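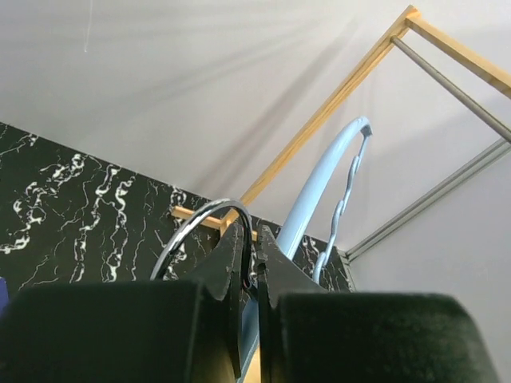

Nusrat Mirani says the hanging goes faster than the sorting, and that she would sooner do four hours on the rack than one at the bins.

Home | Shop | Donate | Work with us | Contact

Garment sorter and hanger – casual, Surkine clothing depot

Surkine needs two casuals from May. You will sort donated clothes, hang what can be sold and bag the rest.

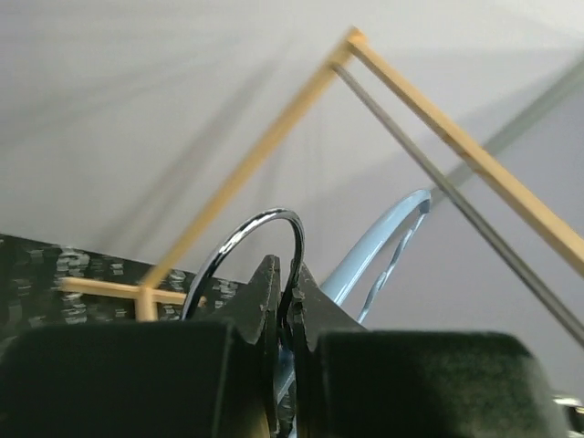

Shifts run from 9 am and pay is weekly. Most of the work is shirts and light knits, and a usual shift gets through 151 pieces. You'll be using light blue plastic hangers with a silver hook. Hang everything facing the same way – our shop in Kalar puts it straight out. Please check collars for marks first.

T-shirts go on by the hem, never stretched over the neck. We'll show you on your first day.

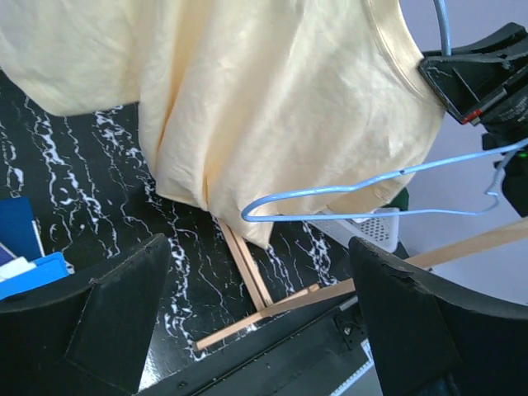

How to apply

Send a short note to Valdis Jaunzems at the Surkine office with the days you can work. No résumé needed. We will call within 30 days.

We use cookies to remember your settings. Accept | Decline

Recent listings
Van driver, Kalar run
Shop assistant, Sethi Street
Mending group – places open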